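Home | Forums | Paper & Ink | Search | Log in

Cheap ink or stick ink for a beginner?

kyeoman
I've been learning brush calligraphy since August and I'm still on bottled ink. Is it worth grinding my own yet? The Pultex bottle I bought is fine but it smells strong and dries hard in the brush.

heywood_r
Stay with the bottle. You need repetition at this stage, and grinding eats half your evening. Rinse in cold water straight after and hang the brushes tip down.
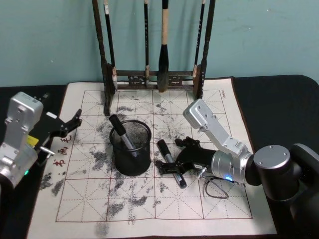 I did 100 sheets of the same four characters before I bought a stick, and I don't regret the order.

D.Entwistle
Disagree. Grinding taught me how thick ink should be. A small stick lasts years.

heywood_r
It does – but a poor stick is gritty and puts people off.

wissam_a
Both, surely. Bottle for drills, stick for anything you want to keep. Thin the bottled stuff with a few drops of water.

kyeoman
Thanks. Will try thinning it first.

964 views | 6 replies | Share

Comments
afahmy: Thinning worked for me too.
skodetti: Still with Dorothy on this one.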